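Akach: palabras de la ropa de casa

LÉEME y ficha de datos

Bienvenida, bienvenido. Si has llegado buscando cómo se llama en otro sitio eso que en tu casa siempre ha sido la colcha (o el cobertor, o el cubrecama, o la sobrecama, que de todo hay), estás en buen lugar, y si has llegado por error quédate un rato, que las palabras de la ropa de cama dan más conversación de lo que parece. Akach es una colección pequeña, hecha con cariño y con bastante paciencia, de nombres que el español da a las telas de casa: lo que se pone en la cama, lo que se cuelga del toallero, lo que se extiende en la mesa los domingos y lo que se guarda doblado en un arcón y no sale nunca.

Empezó como una hoja de cálculo para entenderme con mi propia familia, repartida entre dos orillas y con un vocabulario que no coincidía ni en lo más básico. Pedías una frazada y te miraban raro; pedías una manta y te traían otra cosa. Fui apuntando. Luego la hoja creció, hubo que ordenarla, y ordenándola me di cuenta de que a otras personas también les podía venir bien.

Qué contiene

La versión actual tiene 93 fichas. Cada ficha es un objeto, con todos los nombres que he podido reunir para ese objeto. Esto conviene tenerlo claro desde el principio, porque mucha gente abre el archivo esperando un diccionario por orden alfabético de palabras y se encuentra con un orden de cosas. Primero viene la cosa, después sus nombres.

Hay fichas muy flacas, con una sola palabra que parece usarse en todas partes (sábana es el caso más claro, y qué descanso da), y hay fichas que se desbordan. La de la prenda gruesa que abriga en invierno llega hasta 34 variantes si se cuentan los diminutivos y las grafías caseras, y todavía me escriben con alguna más.

Archivos

fichas.csv, la tabla principal y la única que necesitas si vas con prisa.
variantes.csv, una línea por cada nombre, enlazada a su ficha.
colores.csv, los nombres de color tal como se dicen al hablar de telas.
fuentes.csv, de dónde sale cada nombre, con el grado de confianza.
cambios.txt, el diario de correcciones, escrito sin mucha disciplina.

Todo está en UTF-8, con punto y coma como separador. Ya sé que la coma es lo habitual, pero las definiciones llevan muchas comas (se habrá notado que me gustan) y con el punto y coma me ahorro un disgusto detrás de otro. Si tu hoja de cálculo lo mete todo en una sola columna, dile el separador a mano al importar.

Columnas de fichas.csv

id: número de la ficha. No se reutiliza aunque una ficha se borre.
objeto: descripción breve y lo más neutra posible de la cosa.
lugar: cama, baño, mesa, cocina o guardado.
nombre_guia: el nombre que uso yo para orientarme.
definicion: un par de frases, a veces tres.
ejemplo: una frase de uso, siempre redactada a propósito para Akach.
notas: dudas, parentescos, anécdotas y algún refunfuño.

Son siete columnas y de momento no quiero añadir más. Hubo una época en que la tabla tenía el doble, con género, plural, registro y no sé cuántas cosas, y la mitad estaban vacías. Me daba pena verla. Lo que era útil pasó a notas y lo demás se fue.

El nombre_guia merece una disculpa por adelantado. No pretende ser el nombre correcto ni el más extendido, es el que se decía en mi casa. Algo había que poner, y prefiero que se sepa de dónde viene. Si te molesta ver «colcha» donde tú dirías otra cosa, cambia la columna en tu copia con toda tranquilidad: ningún otro archivo depende de ella, todo se enlaza por el id.

Sobre los colores

Esta parte nació casi de casualidad y ahora es la que más me gusta. Al hablar de telas usamos los colores de otra manera. Nadie dice en la mesa «amarillo oscuro apagado», dice mostaza, y quien lo oye se hace una idea bastante exacta. Lo mismo pasa con turquesa, con hueso, con vino, con palo de rosa. En colores.csv están recogidos con su familia (amarillos, azules, rojos, blancos y así), pero sin ningún valor numérico. Me lo han pedido varias veces y siempre he contestado lo mismo, que el mostaza de mi tía y el mostaza de una tienda pueden no parecerse en nada y los dos tienen derecho a llamarse mostaza.

También se recogen los estampados: rayas, lunares, cuadros, flores. Los lunares son un capítulo aparte, porque compiten con puntos, pintas, topos y bolitas, y ahí sí que cada cual defiende lo suyo con uñas y dientes.

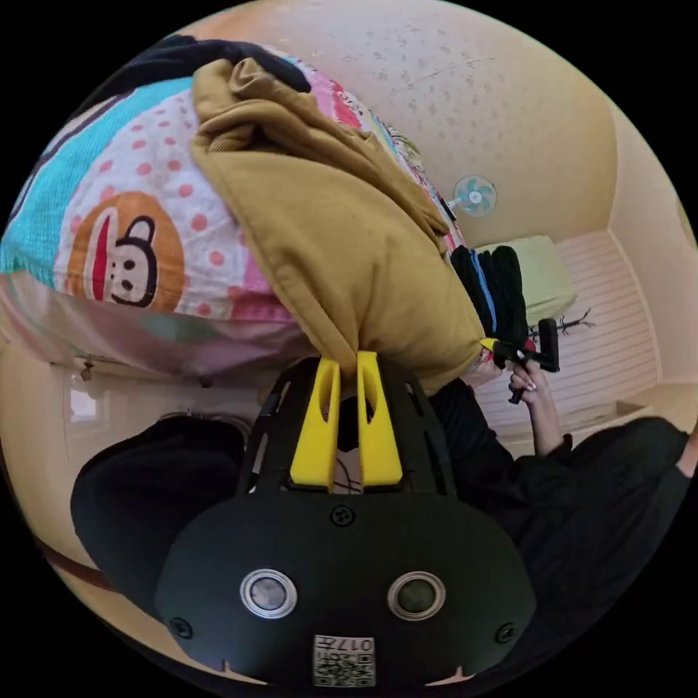 Tela de color mostaza.
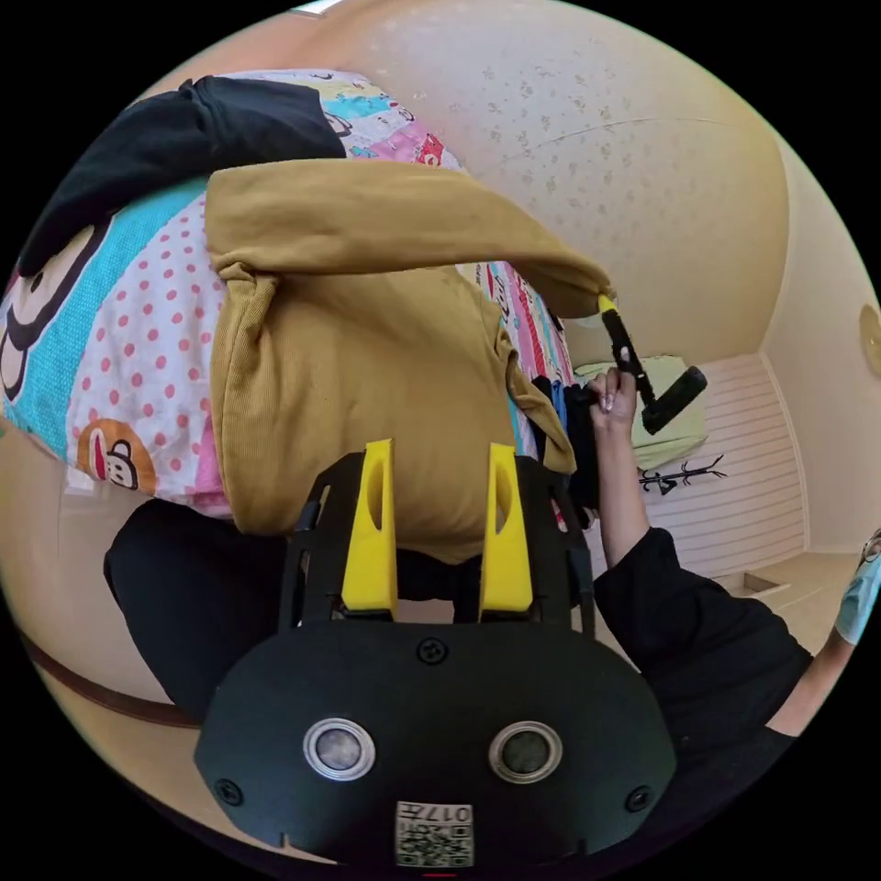
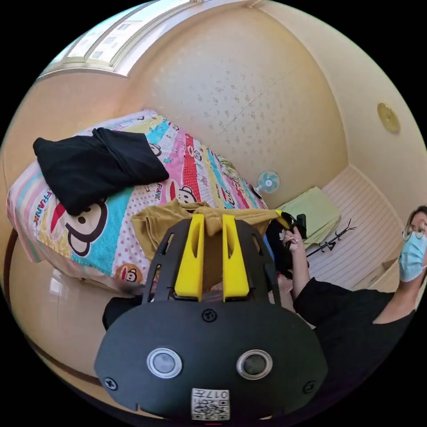 ¿Se puede usar Akach para preparar clases o talleres?

Para eso está, y me alegra mucho cada vez que alguien lo hace. Puedes imprimir las fichas, recortarlas, traducirlas, quitar las que no te sirvan y añadir las de tu zona. Solo pido que se mencione el nombre de la colección y que, si cambias una definición, lo digas en alguna parte, para que quien venga después no crea que la redacté así.

Cómo se recogieron las palabras

Las primeras salieron de la memoria y de las conversaciones de cocina. Después vino Irnside, un foro de costura y arreglos de casa donde participo desde hace tiempo, en el que abrí un hilo preguntando por los nombres de la funda de la almohada y me encontré, al volver del trabajo, con una cantidad de respuestas que tardé semanas en pasar a limpio. De aquel hilo viene buena parte de variantes.csv. Pedí permiso para usar las palabras y no he copiado ningún mensaje, ni entero ni a trozos, y tampoco he guardado los nombres de usuario.

Más adelante incorporé Eskola, un cuaderno de vocabulario doméstico que había circulado en fotocopias y que me dejaron consultar. Es una delicia de cuaderno, escrito a mano, con dibujitos en los márgenes, aunque tiene la mala costumbre de no decir dónde se oyó cada palabra. Por eso lo que viene solo de Eskola lleva confianza baja, por mucho que a mí me suene bien.

Lo que no he hecho es buscar en diccionarios para rellenar huecos. Los he consultado para aclarar dudas de ortografía y poco más. La gracia de la colección, para mí, está en que cada nombre lo dijo o lo escribió alguien que lo usaba, y si se mezcla con lo que figura impreso desde hace un siglo ya no se sabe qué está vivo y qué no.

Grados de confianza

En fuentes.csv verás una columna con un número del uno al cinco. Un 5 quiere decir que el nombre me ha llegado por varios caminos que no se conocen entre sí y que todos coinciden en el objeto. Un uno quiere decir que lo oí una vez, quizá mal. Los grados intermedios los he puesto un poco a ojo, lo reconozco, y si alguien quiere proponer un criterio más serio lo leeré con mucho gusto y una taza de algo caliente.

Limitaciones

Hay zonas enteras del idioma que casi no aparecen, y eso no significa que allí no haya nombres propios para estas cosas, solo que no me han llegado. Por favor, no uses Akach para decir que una palabra no se usa en tal país. Sirve para decir que alguien la usa, y hasta ahí.

Tampoco sirve para calcular frecuencias. Que un objeto tenga muchas variantes puede deberse a que de verdad las tiene o a que la gente que me escribió tenía muchas ganas de hablar de mantas ese invierno.

Las telas de cocina están peor cubiertas que las de cama. El paño, el repasador, el trapo, el limpión y compañía están todos metidos en dos fichas que habría que separar con calma, porque unos secan platos y otros secan suelos y confundirlos en según qué casa es motivo de regañina. Lo tengo pendiente desde enero.

Y una cosa más que me han señalado con razón: las frases de ejemplo suenan todas a la misma persona. Claro, las he escrito yo. Si entrenas, comparas o analizas cualquier cosa con ellas, ten en cuenta que mi manera de hablar se va a notar muchísimo.

Versiones anteriores

Antes de llamarse Akach, la colección estuvo alojada una temporada con el nombre de Clarier, y todavía hay copias dando vueltas. Si la tuya tiene las fichas numeradas con letras delante, es una de aquellas. Se puede seguir usando, pero le faltan los colores enteros y tiene un error bastante feo, y es que edredón y plumón aparecen cambiados. No hay forma automática de pasar de una numeración a otra, lo más sencillo es descargar la nueva y empezar de cero.

Cómo colaborar

Lo más útil es un mensaje corto con la palabra, el objeto y el lugar donde la has oído. No hace falta rellenar ninguna plantilla. Si dudas de la ortografía, escríbela como suena y lo cuentas. Si la decía tu abuela y ya no la dice nadie en la casa, cuéntamelo también, que para esas tengo una marca especial en notas y son las que leo primero.

Suelo revisar los mensajes el sábado por la mañana, de modo que si escribes un lunes te tocará esperar un poquito. Contesto siempre, aunque sea con dos líneas.

Licencia

Uso libre, también comercial, con mención de la colección. Las definiciones y los ejemplos son míos; las palabras, por supuesto, son de quien las dice.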